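Stirkari Board Oil and Cukside Board Wax: Long-Term Review

Reviewed by Yareli Cervantes
21 June 2020

Food-safe wood finishes fall into two groups. Drying oils such as tung and raw linseed cure into the wood over a period of weeks. Mineral oil and its blends never cure. They sit in the pores, keep water out for a while, and have to be replaced. Both products tested here belong to the second group. Stirkari Board Oil is straight mineral oil with a small amount of vitamin E. Cukside Board Wax is mineral oil thickened with beeswax and sold in a flat tin.

I bought both at retail and used them on the maple boards in my own kitchen. Neither maker was told about the review.

Packaging

The Stirkari bottle has a flip cap with an opening that is too wide. A light squeeze puts out more oil than a small board needs, and the excess runs down the neck and onto the label. After 3 applications the label had started to lift. I moved what was left to a squeeze bottle with a narrow tip and had no further trouble.

The Cukside tin has a screw lid with a shallow thread. It opens easily with dry hands and poorly with waxy ones. The wax is firm at room temperature. It comes out on a cloth without digging, but in a cold kitchen it needs to stand in warm water for a few minutes first.

Preparation

Neither product will hide a rough surface. Before the first coat, each board was washed, left on edge overnight, and sanded with 120 and then 220 grit. I wiped the boards with a damp cloth between grits to raise the grain. Skipping that step leaves a fuzzy surface the first time the board is washed, and oil does not fix it.

End grain takes more finish than face grain. The short ends of a board should be oiled first and checked again after ten minutes, when they will usually be dry. 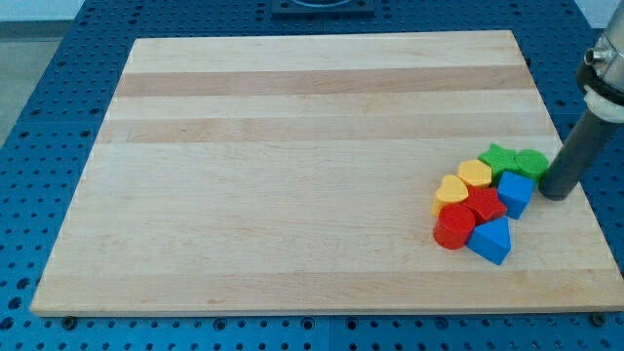 Edge-glued maple with two darker strips toward the far side.

On mixed-tone boards the color change matters more than it does on plain ones. Any oil deepens pale maple slightly and deepens tan wood a good deal more, so the contrast between strips goes up. Stirkari gave the stronger effect. Cukside left the light strips closer to their unfinished color, with a low sheen that buffs off unevenly if too much is applied. Buyers who like a quiet, uniform board should try either product on the underside first.

Application

The Stirkari directions call for flooding the surface, waiting, and wiping. This works. Absorption on dry face grain was quick for the first coat and slow for the second, and a third coat mostly stayed on top. I would stop at two. The oil has no smell that I could detect.

Cukside goes on in a thin film and has to be rubbed. The directions suggest 13 minutes before buffing, an oddly exact figure. I got the same result at half that time and a worse one when I left it for an hour – the film turns tacky and grabs lint from the cloth. An old cotton T-shirt works better than paper towels, which shed.

Water resistance

I tested each finish with a teaspoon of tap water on a level board. On fresh Stirkari the water beaded for a short time and then flattened, leaving a faint dull ring that went away overnight. On fresh Cukside it held a bead until I got tired of watching and wiped it up. No ring was left.

After 39 hand washings with dish soap, the Stirkari board was dry to the touch and pale in the center. The Cukside board still shed water near the edges but had worn through where most of the cutting is done. Beet juice marked both at that stage. Salt and half a lemon took out most of the stain.

Knife marks cut through wax and oil alike. Wax makes shallow marks harder to see for a week or two, and then they show again.

Using both

The best results came from using the two in order: one flooded coat of oil, a night to soak in, then a thin coat of wax. The oil reaches deeper than the wax can, and the wax slows the rate at which it washes out. I have kept one board on this schedule since last August, with a fresh coat of wax whenever water stops beading. The glue lines are tight and the board has stayed flat. It is stored on edge – storing a damp board flat on a counter will cup it whatever finish is on it.

I also tried the wax over an old coat of Escobedo butcher block oil left from another project. It bonded normally.

Cost

My notes show 171 grams of wax used over the test period, across every board and two wooden spoons. The oil went faster, partly from spills. Per coat, the oil is the cheaper of the two. Per month of protection, the wax is.

Verdict

Stirkari Board Oil is a sound basic product in a poor bottle. It is a good choice for a new or neglected board that needs a deep first treatment. Generic mineral oil from a pharmacy will do nearly the same job.

Cukside Board Wax is the better choice for upkeep and the one I would buy first for a board already in good condition. The next review will cover the Okgate cabinet scraper, which I have started using in place of 220 grit.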